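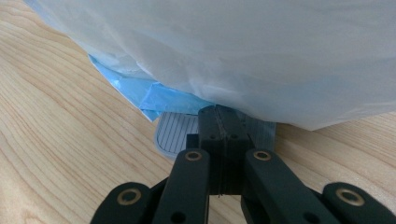 장비 > 핸드헬드 그리퍼 > 방문 시연 가능 품목

Cernero 핸드헬드 그리퍼

제조: Rillmont
기록 소프트웨어: Troltano
시연 장소: Yammine 시연실 402호
시연 담당: Jad Masri
판매 형태: 단품, 시연 후 주문
최종 수정: 21. 12. 30.

제품 개요

Cernero는 사람이 손으로 잡고 쓰는 2지 그리퍼입니다. 작업자가 손잡이를 쥐고 물건을 집거나 밀거나 옮기면 그 움직임이 Troltano에 기록됩니다. 기록한 동작은 로봇 팔의 동작을 만들 때 참고 자료로 쓸 수 있고, 로봇 팔을 들여놓기 전에 작업 가능 여부를 따져 보는 용도로도 씁니다.

본체는 무광 검정 플라스틱입니다. 가운데에 세로로 긴 블록이 있고 그 양쪽으로 납작한 링크가 벌어져 있습니다. 링크의 회전 부위에는 황동색 부싱 링이 들어갑니다. 중앙 블록 위쪽에는 작은 둥근 구멍 두 개가 있으니 막거나 넓히지 마십시오.

본 페이지는 제품 정보와 함께 Yammine 시연실의 공개 시연 일정, 당일 진행 순서, 준비물을 안내합니다. 제품만 먼저 주문하려는 분도 시연 항목을 한 번 읽어 보시기 바랍니다. 주문 상담에서 나오는 질문 대부분이 시연 때 다루는 내용과 겹칩니다.

어디에 쓰는 장비인가

포장재, 얇은 판, 봉투처럼 형태가 일정하지 않은 물건을 다루는 작업에 많이 나갑니다. 비닐은 누르는 위치에 따라 모양이 바뀌고, 판은 위에 다른 것이 덮여 있으면 가장자리를 찾기 어렵습니다. 이런 작업은 좌표를 미리 넣어 두는 방식으로는 준비 시간이 길어집니다. 사람이 직접 손에 쥐고 해 보면 어느 방향에서 들어가야 하는지, 어느 정도까지 밀어 넣어야 하는지가 빨리 나옵니다.

반대로 맞지 않는 작업도 있습니다. 젖은 물건, 기름이 묻은 부품, 뜨거운 용기, 날이 노출된 공구는 사용 대상에서 제외합니다. 본체는 방수 구조가 아닙니다. 무거운 물건을 오래 들고 있어야 하는 작업도 권하지 않습니다. 장비가 버티더라도 작업자의 손목에 부담이 갑니다.

사양

방식: 수동 개폐, 링크 구동
손끝: 2지, 교체형
최대 벌림 폭: 65mm
본체 재질: 무광 플라스틱
본체 색상: 검정
회전부: 부싱 지지
사용 환경: 실내, 건조한 작업대
좌우 구분: 없음
전원: 본체 개폐에는 전원을 쓰지 않음. 기록 모듈은 별도 충전

벌림 폭은 표준 손끝 기준입니다. 긴 손끝이나 넓은 손끝으로 바꾸면 값이 달라집니다. 무게와 악력은 손끝 조합별로 따로 적은 자료가 있으며, 견적서와 함께 보내 드립니다.

구성품

본체
표준 손끝 한 쌍
기록 모듈과 충전 케이블
조립용 육각 렌치
보관 가방
사용 설명서(한국어, 영어)
Troltano 설치 안내문

컴퓨터는 포함되지 않습니다. 기록 모듈 고정용 나사는 모듈에 끼워진 상태로 출고합니다. 상자를 연 뒤 나사가 보이지 않으면 모듈 뒷면을 먼저 확인하십시오.

공개 시연 안내

Yammine 시연실에서는 정해진 날에 시연실을 열고 방문객이 Cernero를 직접 사용할 수 있게 합니다. 담당자가 짧게 시범을 보이고 나머지 시간은 방문객이 작업대 앞에서 보냅니다. 발표 자료를 띄워 놓고 설명하는 순서는 없습니다. 사양서는 입구에 인쇄해 두므로 필요하신 분은 가져가시면 됩니다.

한 회에 받는 인원은 일곱 명까지입니다. 같은 회사에서 여러 명이 오는 경우에도 인원 제한은 같습니다. 인원이 넘치면 다음 회로 나누어 배정하고, 신청서에 적힌 연락처로 시간을 알려 드립니다.

참가비는 없습니다. 구매 예정이 없어도 신청할 수 있습니다. 다만 같은 회에 신청이 몰리면 시험해 볼 작업이 구체적으로 적힌 신청서를 먼저 배정합니다. "포장 작업"이라고만 쓰는 것보다 "겹쳐 있는 봉투 밑에서 얇은 판을 꺼내는 작업"처럼 써 주시면 준비가 쉽습니다.

당일 진행 순서

입실과 안전 안내
402호 앞에서 이름을 확인하고 들어옵니다. 반지, 팔찌, 손목시계는 빼서 보관함에 넣습니다. 긴 머리는 묶어 주십시오. 링크 사이에 손가락을 넣지 않는다는 점을 담당자가 장비를 들고 설명합니다.

담당자 시범
Jad Masri 또는 당일 담당자가 작업대에서 같은 작업을 두 번 반복합니다. 처음에는 보통 속도로, 다음에는 동작을 끊어 가며 천천히 합니다. 두 번째에 링크의 움직임을 보시면 됩니다. 손잡이를 당기는 양과 손끝이 움직이는 양은 같지 않습니다. 벌어진 상태에서는 조금만 당겨도 크게 움직이고 닫히는 쪽으로 갈수록 움직임이 작아집니다.

손에 익히기
빈손으로 열고 닫는 연습을 먼저 합니다. 그다음 담당자가 건네는 스펀지를 집습니다. 처음 쓰는 분은 대체로 너무 세게 당깁니다. 스펀지가 눌리는 정도를 보면서 힘을 줄이면 됩니다.

작업 시험
시연실에 있는 물건이나 가져온 물건으로 작업합니다. 기록을 남길지는 본인이 정합니다. 기록을 원하면 시작과 끝에 담당자에게 말씀해 주십시오.

기록 확인
Troltano 화면에서 방금 한 작업을 돌려 봅니다. 손끝이 열리고 닫힌 시점, 멈춰 있던 구간, 방향을 바꾼 지점이 시간 순서대로 나옵니다. 필요 없는 앞뒤 구간은 이 자리에서 잘라 낼 수 있습니다.

개별 상담
견적, 납기, 손끝 제작 문의를 받습니다. 먼저 나가야 하는 분은 연락처를 남기고 퇴실하시면 됩니다.

작업대와 작업물

작업대 상판은 나뭇결이 있는 밝은색 목재입니다. 그 위에 비닐류와 판류를 두고 시험합니다. 반투명한 흰 비닐 봉투 밑에 연회색 플라스틱 판이 들어가 있는 배치가 대표적입니다. 하늘색 비닐이 한 겹 더 깔리는 경우도 있습니다. 봉투가 그리퍼 바로 위까지 내려오므로 접근 각도를 정하는 연습에 알맞습니다.

판에는 가는 선이 나란히 난 부분과 테두리가 있습니다. 어디를 잡느냐에 따라 손끝이 닿는 느낌이 다릅니다. 방문객에게는 정해진 답을 주지 않고 여러 방향에서 들어가 보도록 안내합니다. 위에서 내려오는 방향, 상판에 가깝게 눕혀 들어가는 방향, 봉투를 먼저 밀어 두고 판을 잡는 방향을 많이 시험합니다.

눕혀 들어갈 때는 바깥쪽 링크가 작업대에 닿지 않는지 확인해야 합니다. 링크가 상판에 눌린 상태에서 손잡이를 당기면 개폐가 무거워집니다. 고장은 아니며 손목을 조금 들면 풀립니다. 기록에는 이 구간이 짧은 정지로 남습니다.

비닐을 다룰 때의 사용법

손끝을 비닐 면에 수직으로 누르면 주름이 한쪽으로 몰립니다. 이 상태로 닫으면 비닐이 두 겹 이상 물리는 일이 많습니다. 한 겹만 잡아야 한다면 손끝을 눕혀서 접힌 가장자리에 대고 천천히 닫으십시오.

봉투 밑으로 넣을 때는 손끝을 닫고 들어가서 안에서 엽니다. 열린 채로 밀어 넣으면 비닐이 링크 사이로 말려 들어갈 수 있습니다. 말려 들어간 경우에는 당겨서 빼지 말고 손잡이를 완전히 놓은 다음 손으로 비닐을 걷어 냅니다. 얇은 비닐은 찢어진 조각이 부싱 주변에 남기도 합니다.

중앙 블록 앞면은 물건을 밀어 두는 용도로 써도 됩니다. 단, 블록으로 단단한 물건을 세게 치거나 지렛대처럼 쓰지 마십시오. 블록 가운데의 세로 이음선이 벌어지면 수리 대상입니다.

물건을 가져오실 때

가방 하나에 들어가는 크기까지 받습니다. 실제로 쓰는 포장재, 트레이, 작은 부품이 가장 좋습니다. 같은 물건을 여러 개 가져오면 반복 시험을 할 수 있습니다.

다음은 반입하지 않습니다.

액체가 든 용기
식품(포장만 있는 것은 가능)
유리와 깨지기 쉬운 도자기
날이 노출된 물건
가루가 날리는 물건
인증되지 않은 배터리

외부에 보이면 안 되는 시제품은 신청서의 비공개 칸에 표시해 주십시오. 비공개로 신청한 작업은 다른 방문객과 시간을 나누어 진행합니다. 시연실 안의 다른 방문객이나 그 물건을 허락 없이 촬영할 수 없습니다. 장비 촬영은 자유입니다.

9월 시연에서 바뀐 점

9월 시연 이후 설명서와 진행 방식을 고쳤습니다. 내용은 다음과 같습니다.

손잡이 간격 조절이 설명서 뒷부분에 있어 찾기 어렵다는 의견이 있었습니다. 첫 장으로 옮겼습니다. 손이 작은 분은 작업 전에 간격부터 줄이고 시작하십시오.

기록 시작음이 작아 시작 여부를 알기 어렵다는 의견이 있었습니다. Troltano에서 소리 크기를 따로 조절할 수 있게 했고, 시연실 컴퓨터에는 크게 맞춰 두었습니다.

왼손으로 쓰는 분이 기록 모듈 케이블에 걸린다는 의견이 있었습니다. 케이블 고정 클립을 반대쪽에도 끼울 수 있습니다. 이전 출고분에도 맞는 클립이며 요청하시면 보내 드립니다.

작업대 앞에 서 있는 시간이 짧다는 의견이 가장 많았습니다. 제품 연혁을 설명하던 순서를 빼고 그 시간을 작업 시험에 붙였습니다.

담당자 의견

Jad Masri는 방문객에게 처음부터 기록을 켜지 말라고 권합니다. "처음 몇 번은 손이 장비에 맞춰지는 과정입니다. 나중에 쓸 자료라면 동작이 비슷해진 다음부터 남기는 편이 정리하기 좋습니다." 실패한 동작을 지워야 하느냐는 질문에는 따로 표시해서 남겨 두라고 답합니다. 손끝이 미끄러진 지점을 나중에 비교할 수 있습니다.

기록 파일과 보관

시연 중 만든 기록은 방문객이 가져갈 수 있습니다. 저장 장치를 직접 가져오시거나 퇴실 전에 전송을 요청하십시오. 시연실 컴퓨터에 남은 파일은 그날 마감 때 지웁니다. 지운 뒤에는 복구해 드리지 못합니다.

파일은 Troltano 형식이 기본이고 표 형식으로도 내보낼 수 있습니다. 표 형식에는 시각, 개폐 값, 사용자가 붙인 표시가 들어갑니다. 사용하시는 로봇 제어기로 바로 옮길 수 있는지는 제어기마다 다릅니다. 모델명을 신청서에 적어 주시면 시연 전에 확인해 두겠습니다.

손끝 교체

손잡이를 완전히 놓아 손끝이 벌어진 상태에서 작업합니다. 동봉한 렌치로 고정 나사를 풀고 손끝을 곧게 뺍니다. 새 손끝은 끝까지 밀어 넣은 뒤 나사를 번갈아 조입니다. 한쪽을 먼저 다 조이면 양쪽 높이가 어긋납니다. 조립 후에는 빈 상태로 여러 번 여닫고 손끝이 맞물리는지 봅니다.

별매 손끝은 세 종류입니다. 넓은 손끝은 봉투와 천에, 얇은 손끝은 판 밑으로 들어가는 작업에, 고무면 손끝은 매끄러운 용기에 씁니다. 시연실에 모두 준비되어 있습니다. 바꾸는 작업도 직접 해 볼 수 있습니다.

점검과 청소

사용 전
링크를 여닫아 걸리는 곳이 없는지 확인합니다. 부싱 링이 들뜨지 않았는지 눈으로 봅니다. 중앙 블록의 이음선이 벌어져 있으면 사용하지 않습니다.

사용 후
마른 천으로 닦습니다. 링크 사이의 먼지는 부드러운 솔로 털어 냅니다. 알코올이나 용제는 표면을 하얗게 만들 수 있으니 쓰지 마십시오.

윤활
출고 상태에서 추가 윤활은 필요 없습니다. 스프레이 오일을 뿌리면 먼지가 붙어 움직임이 오히려 무거워집니다. 움직임이 뻑뻑해졌다면 청소를 먼저 하고, 그래도 같으면 점검을 신청하십시오.

보관
손끝을 벌린 상태로 가방에 넣습니다. 가방 위에 무거운 물건을 올리지 않습니다. 직사광선이 드는 창가와 차량 안은 피하십시오.

주문과 납기

시연 당일에는 현장 판매를 하지 않습니다. 견적서를 받은 뒤 회신으로 주문합니다. 표준 구성은 재고가 있으면 바로 출고하고, 손끝 제작이 포함되면 도면 확인 후 납기를 알려 드립니다. 시연에 쓴 장비는 판매하지 않습니다.

교육기관과 연구실은 견적 요청서에 기관명을 적어 주십시오. 여러 대를 함께 주문하는 경우 본체마다 식별 스티커를 붙여 출고할 수 있습니다. 식별 이름은 Troltano에서도 같은 이름으로 표시됩니다.

사용 중 떨어뜨린 장비는 겉이 멀쩡해도 점검을 받으시는 것이 좋습니다. 점검을 맡길 때는 손끝을 끼운 채로 보내 주십시오. 기록 모듈에 문제가 없으면 모듈은 빼고 보내셔도 됩니다.

오시는 길과 출입

1층 안내 데스크에서 출입증을 받고 402호로 올라옵니다. 신청서에 적은 이름과 신분증의 이름이 같아야 합니다. 부피가 큰 물건을 가져오시는 분은 뒤쪽 하역장 승강기를 쓸 수 있으니 신청서에 표시해 주십시오. 건물 주차는 방문 차량 등록을 한 경우에만 됩니다.

작업대는 서서 쓰는 높이가 기본입니다. 앉아서 작업해야 하는 분은 미리 알려 주시면 낮은 작업대를 준비합니다. 보호자와 함께 오는 청소년도 참가할 수 있으며 장비를 쓰는 동안 담당자가 옆에 있습니다.

신청 방법

제품 문의 양식에서 "Cernero 방문 시연"을 고르고 다음 내용을 적어 보내 주십시오.

이름과 소속
연락처
함께 오는 인원
시험할 작업
가져올 물건
사용 중인 로봇 제어기 모델(있는 경우)
비공개 여부
주로 쓰는 손

확인 메일이 가야 신청이 끝난 것입니다. 메일이 오지 않으면 스팸함을 먼저 보시고, 없으면 양식을 다시 보내지 말고 같은 주소로 문의해 주십시오. 취소할 때는 확인 메일에 회신하시면 됩니다. 빈자리는 대기 신청 순서대로 연락합니다.

관련 품목

Cernero 넓은 손끝
Cernero 얇은 손끝
Cernero 고무면 손끝
케이블 고정 클립
Troltano 추가 사용자 등록
보관 가방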